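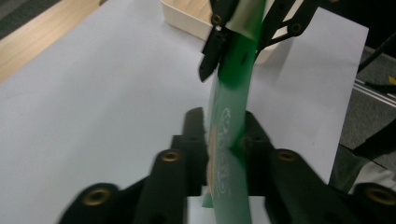 Ticket 218
Subject: Green sleeves won't open at the top
Opened: 2026-05-18
Opened by: Uchenna Bashir, packing
Assigned to: Ghassan Sabbagh
Priority: 2
Status: Pending supplier

Uchenna Bashir
The new green sleeves from Brilport are sticking shut at the mouth. The two layers cling together and you have to rub the edge between finger and thumb to get them apart. Once the mouth is open the rest of the sleeve is fine. Old stock does not do this. I have 2 cartons open and both are the same.

Ghassan Sabbagh
Are they sticking the whole way down or only at the mouth? Also where are the cartons stored?

Uchenna Bashir
Only at the mouth, maybe a thumb's width. Cartons are on the bottom shelf by the loading door.

Ghassan Sabbagh
Move one carton to the bench shelf and leave it overnight with the lid open. Try it again in the morning before you start and note the result here.

Uchenna Bashir
Done. Bench carton is a little better but still sticks. The one by the door is unchanged. Suleiman tried fanning the stack before loading, the way we do with the paper bags, and that helped with the top few and then stopped helping.

Suleiman Garba
Adding to this – the print comes off on your fingers if you rub hard at the mouth. Small white flecks. I stopped rubbing and started flexing the sleeve sideways until the layers slip. Slower but it keeps the lettering clean.

Ghassan Sabbagh
OK, use Suleiman's method for now. Do not use a blade to start the edge. Put any sleeve with damaged print in the reject tray and keep them, Brilport will want samples.

Sent a message to Brilport with the order details and asked if the cutting or sealing changed on this batch.

Ghassan Sabbagh
Reply from Brilport. They say the cutter may have been running too warm and fused the edge. They want two unopened sleeves and two rejects posted back. Replacement carton to follow once they have checked them.

Uchenna Bashir
Samples packed and handed to Olanrewaju for the afternoon post. We have enough old stock for the Fodor order. Not for Buteck.

Ghassan Sabbagh
Noted. Leaving this open until the replacement carton is tested.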